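Hako Two-Arm Sorting Cell

Bench enclosure for manipulation research
Made in Cotbridge. Supplied assembled or as a kit.

Overview

Hako is a closed bench cell with two small arms fixed to a shared front rail. It was designed for groups that study how a policy learned from demonstrations holds up when the work surface, the walls and the objects change from one session to the next. The framework is aluminum extrusion, so bins, baskets and wall coverings can be moved or swapped without drilling.

What is in the cell

Two arms with grippers, each on its own mounting plate
Extrusion framework with a fixed camera mount
Perforated metal panel along the front
Interchangeable tabletop and wall coverings
Trays and bins for sorting tasks

The arms and the camera share one clock. Recordings are saved per episode, with joint positions, gripper commands and video in the same folder.

Research use: the Szűcs sorting study

Inès Riviere and Dorottya Veres used the cell for a study of two-arm brick sorting. They wanted to know if varying the background during training is worth the setup time. Two policies were trained on 300 demonstrations each. The first set was recorded with one tabletop and one plain wall covering. The second used 27 combinations of tabletop and wall pattern, including several with strong veining or large printed leaves.

Both policies were then tested on combinations that neither had seen. Trials were scored by brick: a brick counted as sorted if it came to rest in the correct compartment and stayed there until the arm had moved away. The policy trained on varied backgrounds sorted 80 percent of the bricks. The single-background policy did well on its own tabletop and fell off sharply on the patterned ones — most of its errors were grasps that closed beside the brick.

Veres also notes a limit. Neither policy was good at separating bricks that overlapped, and changing the background made no difference to that. A follow-up with piled starting positions is planned for August.

Setting up a sorting task

1. Fit the tabletop and wall covering, and check that the covering lies flat behind the rails.
2. Place the divided tray at the back center, within reach of both grippers, with the bin to its right. Scatter the bricks on the open surface in front. 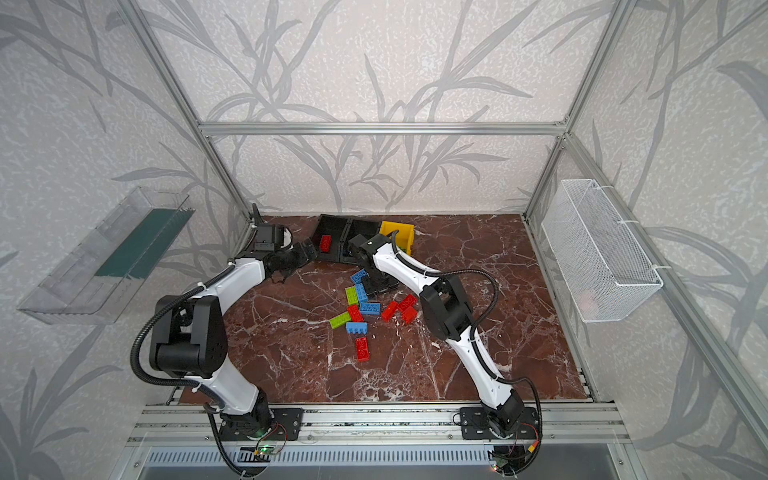
3. Run the reach check from the Jimencombe software with both arms at low speed.
4. Save the layout under a new name before recording the first episode.

Ordering

Coverings are sold singly or in sets. Replacement gripper jaws are rated for 1000 episodes and ship in pairs.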